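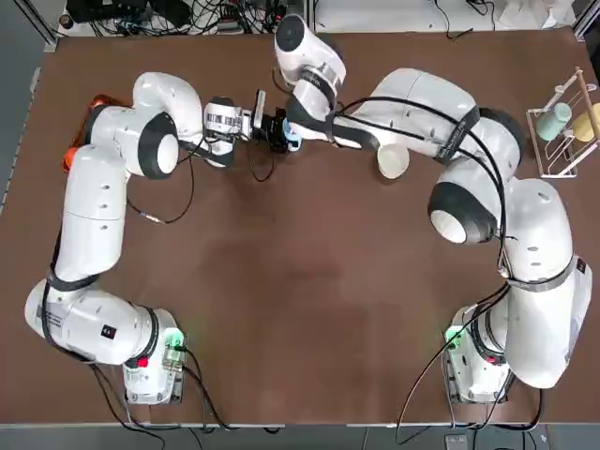

Cahier d'atelier - samedi 1er février 2020

Maison Vik, enduits de la pièce nord

Repris le mur de refend sur la travée côté cour. Bâtisse de 1909, moellons hourdés à la terre, et par-dessus une couche de ciment que quelqu'un a jugée raisonnable en août. Larndale maintient dans son rapport que l'humidité vient du pied de mur. Je n'y crois pas trop. Leur sondage s'arrête à 364 mm du sol, et à 1000 mm l'enduit sonne creux exactement pareil. Une remontée capillaire qui ne faiblit pas avec la hauteur, j'attends qu'on me la montre.

Solveig Strömberg penche pour la descente d'eau pluviale, encastrée derrière le doublage. Possible. Elle veut ouvrir avant de poser quoi que ce soit, et là-dessus je la suis.

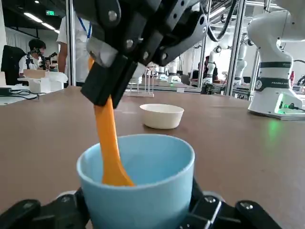

Pour le badigeon, Usell nous pousse vers son Fluserik, « respirant et lessivable ». Les deux à la fois, j'ai des doutes, et la fiche technique ne donne aucune valeur de perméabilité. On fera nos propres plaquettes, chaux aérienne d'un côté, Fluserik de l'autre, même support. Petites gâchées seulement : un gobelet en plastique bleu clair et une spatule orange à long manche, c'est l'échelle qu'il faut, pas le seau de chantier. Un gobelet par produit, sinon on ne compare plus rien.

Cotes relevées : le passage vers la cuisine fait 964 mm entre tableaux, le plan indique autre chose. Corriger avant de commander l'huisserie. Je me méfie aussi du niveau du linteau, à reprendre au laser.

À faire :
- relancer Larndale pour les relevés bruts (pas la synthèse)
- ouvrir le doublage au droit de la descente
- plaquettes : noter l'eau de gâchage, on l'avait oublié la dernière fois
- demander à Solveig si la cliente tient vraiment au blanc cassé

Pas de commande chez Usell tant que les plaquettes n'ont pas séché.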